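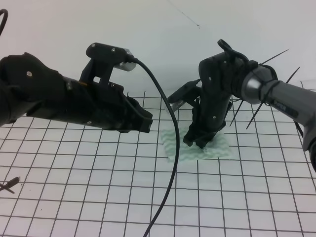 Aidan Ní Chonaill objects that the ruled line is a poor guide for home sewers, as "the eye follows the print even when the cloth has moved." The objection deserves an answer. In the Hindell survey, 94 of the 3,030 returned forms mentioned drift of this kind, and most of those came from people cutting long panels alone. Shorter pieces drew few complaints.

Figure 6. Black square grid printed on a white table covering.

4.2 Grid spacing and cutting error

Square grids of the type in Figure 6 give the sewer two directions to check at once. The Clumus pattern sheets carry lines in one direction only, and users had to turn the cloth to check the second edge. We asked 50 respondents to cut the same sleeve piece on both layouts. Errors at the cuff were smaller on the square grid. Errors along the grain showed no clear difference, and the question of line weight is left to Section 5.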